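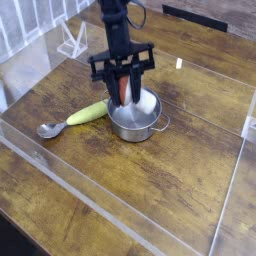 Section 2: Setting Up Your Hevton Push Cart Before a Round

Welcome, and thank you for choosing the Hevton! We know you're itching to get to the first tee, but a few quiet minutes in the garage or parking lot will make the walk a good deal more pleasant (the cart is much easier to get to know when there isn't a foursome waiting behind you).

1. Stand the folded cart on level ground and pull the silver release lever toward you. The frame will open partway and then stop, as it should.

2. Lift the handle until you hear a click. If you don't hear one, lower it and try again, a little more firmly this time.

3. Swing the front wheel forward and lock it with the thumb latch.

4. Press the foot brake before you reach for your bag. Parking lots slope more than they seem to, and carts do like to wander.

5. Set the bag on the lower bracket with its pockets facing out, then fasten the bottom strap, followed by the top one. Snug is plenty.

Caution: Keep your fingers clear of the hinge while opening or folding the frame.

Note: Stand bags with wide legs, such as the Woltano, fit best with the legs toward the cart. If yours still twists on side slopes, move the top strap up one notch.

Setting the distance counter

The little counter on the handle adds up your walking yards from tee to green. Hold the left button until the display reads zero, then let go. To check it, walk a stretch you already know. Our tester Omid Moradi likes the front loop at his home course, Namboodiri, where the card gives 3,360 yards, though of course you'll walk a bit more than the card says if your drives stray!

Note: The counter saves your last two rounds. Starting a third erases the oldest, so jot it down first if you'd like to keep it.

6. Release the brake, give the cart a gentle push, and check that it rolls straight. If it pulls to one side, turn to Section 3, Wheel Alignment.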